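## 2. Planning the cell before you order

Read this section before you ask Mostbridge for a quotation. The Skelteo starter cell is sold in parts, and the arm price is only one part of the budget.

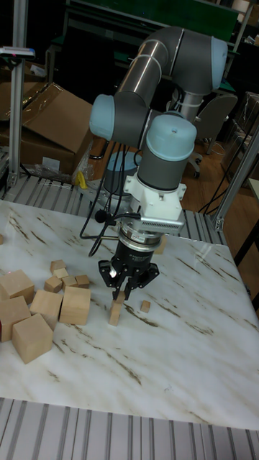
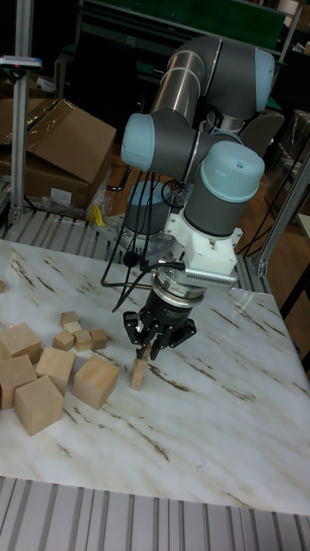
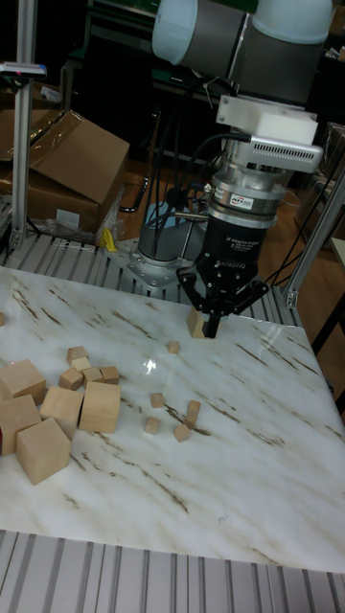 *Fig. 2-1 to 2-3. Block handling on a marble-patterned top, arm at the back.*

1. Measure the floor. Keep 919 mm free on the side where people walk.
2. Write down your smallest and your largest part. Choose the gripper after this, not before.
3. Decide if you need force sensing. The sensor is a separate order line – it adds $1,426.
4. Add the frame, the table top and the cable set. The Mimora price list shows them on different pages.
5. Reserve up to $2,000 for spare fingers, fixings and training.

**Note:** Delivery of the gripper takes 21 working days. Orders which arrive on Friday are counted from the next week.

**Caution:** Do not buy the table top before you have the drawing of the base plate. Hutchins frames use another hole pattern, and the adapter must be ordered together with the frame.

For the order form, see section 3.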